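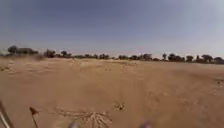 Where do we meet, and when does the day start?
Everyone meets at the Hadel gate at 7 a.m. From there it is a 16 mile drive to the sand flat. The flat is open ground with ruts and old tracks running over each other, so keep your speed down and leave room behind the car in front. Dust can hang in the air and blur the trees on the far side. If you lose sight of the vehicle ahead, stop and wait.

Do I need four-wheel drive?
Yes. We don't take two-wheel-drive cars past the gate, even in the dry months.

What tire pressure should I run?
Ask at the gate. It depends on your vehicle and load. We have one compressor for airing back up, and there is usually a line for it.

How much does it cost?
The day permit is $157 per vehicle, with up to four people. Camping at Birine is extra and has to be booked ahead.

Can I bring a trailer?
Small trailers are fine up to 2,000 pounds loaded. Anything heavier stays at Hadel.

Is there water or fuel on the way?
No. Fill up before the gate and carry your own drinking water.

Are you open in December?
Weekends only - check with the office first.

Who do I contact about a group booking?
Write to Lorraine Nuttall at the Birine office. Groups need two weeks' notice.

Last updated Nov 6, 2023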